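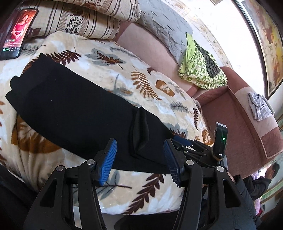

Section 4. Preparing the hand-held gripper for a visitor demonstration

This section is for the person who runs the cloth folding table or bed at a Senley open day. Please read section 3 (charging) before you start.

4.1 Before the visitors come

1. Put one soft garment on the folding surface. Dark knit cloth is acceptable.
2. Hold the gripper with the finger pads pointing away from you.
3. Close the fingers slowly two times. The pads must meet flat, on the ribbed side.
4. Wait until the indicator light is green and does not blink.
5. Start a new session in the Bulesent program and write the session number on the visit sheet.

Note: The program keeps a maximum of 50 sessions. Older sessions must be copied first.

4.2 During the demonstration

6. Show one full fold by yourself, at low speed.
7. Take the cloth near a fold, where it is thicker. A single layer slips easily.
8. Let the visitor try. Stay on the left side of the visitor.
9. After each visitor, open the fingers fully and lay the garment again.

Caution: Keep hair, sleeves and small fingers away from the linkage arms. They move outward when the pads open.

Caution: Do not pull the cloth if it is caught in a pivot. Open the fingers and free it by hand.

4.3 After the visit

10. End the session and switch off the power.
11. Remove lint from the pads with a dry brush. Do not use alcohol.
12. Send the visit sheet to Catrin Foulkes at the Mustier office.

Error 193 means the session was not closed. Repeat step 10.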